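Teaching bin picking: guide the arm by hand or drive it remotely?

Asked in Arms and Grippers, November. Viewed 436 times. 2 answers.

I've started recording demonstrations of picking mixed items out of a metal bin and I'm loving it! Trouble is, mine come out jerky whether I push the arm about by hand or steer it with a controller. Which would you stick with for cluttered bins, and how many runs before it's worth training anything?

Answer 1 (accepted)

Remote control, for this job. Hand guiding is brilliant for one smooth path, and I still use it for teaching a safe height over the bin, but your own arms end up in the camera's view and you can't feel how the fingers will meet the object. We switched at Gondby and our recordings got so much cleaner. Slow your controller right down near the floor of the bin, keep the pauses short, and throw away any run where you changed your mind halfway. I'd record around 700 picks before training, moving the items between runs.

Do some with everything bunched up on one side too, because those are the ones where you have to think about the approach! Ours looks like this in one of those runs, gripper empty and the items over by the left wall:

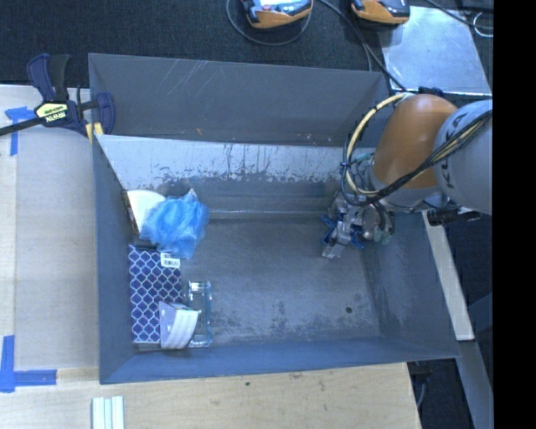
Vernham replied: Agree on the controller, but 700 is a lot for a first go. I'd do far fewer, train, see where it fails and then record more of exactly those picks.

Fair point, and more fun as well. Do mark where the bin sits first, or your early runs won't match the later ones.

Answer 2

hand guiding worked ok for me, took 7 tries to get a good one. depends on the arm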